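Evcombe Facilities Helpdesk
Ticket 2434
Subject: Snack table – items not matching the order sheet, warmer "not working"
Raised by: Hadiza Okeke
Assigned to: Musa Ownleye's queue, passed to Shahla Asadi
Status: Open, waiting on requester
Last updated: Tuesday, 16:40

We use cookies to keep you signed in to the helpdesk. Accept / Manage settings

Hadiza Okeke, 09:12
The snack table is wrong again. I ordered a basket of sandwiches, drinks on the stand and the usual baked things, and what goes out never matches what I put on the sheet. Also the black machine at the side is not working. Please can somebody sort both before the March visitors.

Shahla Asadi, 09:30
Two faults in one ticket, which I'd normally send back, but I'll keep them together for now. What does "never matches" mean? Which items, how many times? And "not working" could be anything from no power to somebody not liking the colour of it. Please say what you pressed and what it did.

Hadiza Okeke, 09:51
It's short on sandwiches. People say the basket is empty when they get there. I didn't press anything, I was told it was broken.

Shahla Asadi, 09:58
Told by whom?

Hadiza Okeke, 10:04
Rodrigo.

Rodrigo Guerreiro, 10:20
I didn't say broken. I said I wouldn't trust it. I had a Gritier one at my last place and it tripped the socket twice in a week. Different make for all I know.

Shahla Asadi, 10:26
So at present we have no fault on the machine, only an opinion of another machine. Leaving it on the ticket until someone has stood in front of it.

On the sandwiches: the Zetelo invoice has them delivered and signed for. I'm not ready to believe they are vanishing between the door and the table.
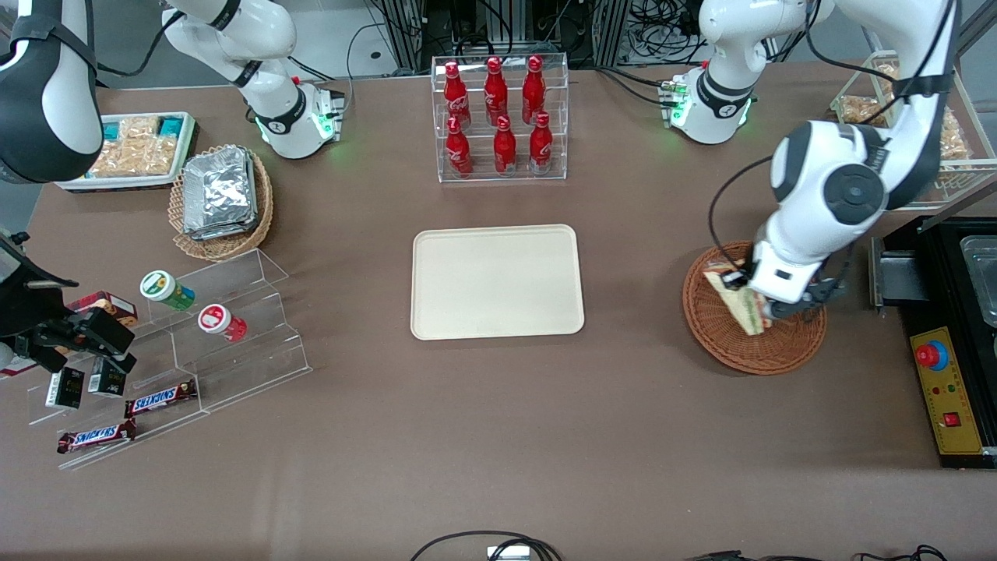
Attachment 1: sandwich over the wicker basket, cola on the stand, tray bare.

So there was at least one sandwich, in its wrapper with the green and white label, at the basket. The drinks are there too, all Coca-Cola, on both tiers of the clear stand. Hadiza, was the order for Coca-Cola only, or was it meant to be mixed? The sheet just says "drinks". The beige tray under the stand has nothing on it and I can't find a line on the sheet that says what it's for.

Hadiza Okeke, 10:49
Mixed. It is always mixed. The tray is for the baked things.

Shahla Asadi, 10:55
"Always mixed" isn't written down anywhere I can find. The last sheet that gave flavours was the one Usman filled in, and that was for a different room.

Musa Ogunleye, 11:15
Possible cause for the drinks: the order form has a default. If you leave the box blank it repeats whatever the last person picked. I tried it just now with a dummy order and it did exactly that. I then tried it with the box filled in and it kept what I typed. Suggest Hadiza fills it in.

Shahla Asadi, 11:21
Thanks. I'd want to see that on a real order before I call it the cause, as a dummy order doesn't go through Zetelo's end. Marking as "likely".

Thiện Tiêu, 11:48
I set the table up most mornings. Order I do it in: stand, drinks, basket, tray, then the baked stuff, then boxes on the clear rack. Sandwiches go in last so they aren't out of the fridge for long. If someone turns up early they will see an empty basket. That is not a shortage, it's just early.

Shahla Asadi, 12:02
That fits better than theft. Hadiza, what time were these people at the table?

Hadiza Okeke, 12:30
I don't know, before the meeting.

Shahla Asadi, 12:34
Before the meeting by how long?

Hadiza Okeke, 13:10
I would have to ask.

Shahla Asadi, 14:05
Please do.

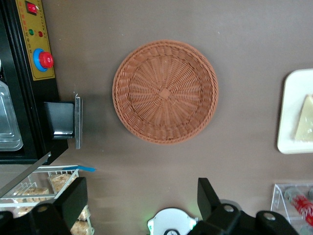
Going back to the baked items, Hadiza says they belong on the tray and Thiện says he puts them out after it, so I expected them there. They may well be, later in the morning, but I wouldn't assume it. In attachment 2 there are five of them in the white wire rack, which has a bit of blue tape on its top edge, and the basket has nothing in it. If people are looking for them on the beige tray and finding it bare, that could be half of the "missing items" complaint explained. Thiện, is the tape yours, and does it mean anything?

The machine is in the same one, on the left. It has a red rocker switch near the top of a yellow panel, green and red indicator lights under that, and a large red knob with a blue ring lower down. The printing is in Chinese. The knob looks like an emergency stop to me. If it is, and it's been knocked in, the machine won't start whatever you do with the rocker. I can't tell from this whether it's in or out and I'm not going to guess.

Thiện Tiêu, 14:22
Tape isn't mine. I thought it was Musa's.

Musa Ogunleye, 14:25
Not mine.

Rodrigo Guerreiro, 14:31
If it's an emergency stop you usually twist it to let it out. I still wouldn't trust it.

Shahla Asadi, 14:40
Noted, again. Has anyone on this ticket switched the thing on, themselves, with their own hand?

Thiện Tiêu, 14:52
No. I put things down next to it.

Musa Ogunleye, 14:53
No.

Hadiza Okeke, 15:15
No. But I was told it was a warmer and the visitors are expecting something warm.

Shahla Asadi, 15:28
I have no paperwork saying it's a warmer. The asset list for that room has 159 lines and the nearest is "machine, black", no make, no manual. I'm changing the ticket title to put "not working" in quotation marks, as we have no evidence either way.

Actions:
- Hadiza: find out what time people were at the table. Fill in the drinks box on the next order and send me the confirmation.
- Thiện: decide with Hadiza whether the baked items go on the tray or stay in the rack, and tell me which.
- Musa: look at the red knob in person. Don't switch anything on until we know what the machine is.
- Rodrigo: nothing, thank you.

Musa Ogunleye, 16:12
Can't get to it today, room is booked until six. Will look first thing.

Hadiza Okeke, 16:31
Can the drinks part be closed at least?

Shahla Asadi, 16:40
No. It can be closed when a mixed order arrives mixed. Setting to waiting on requester.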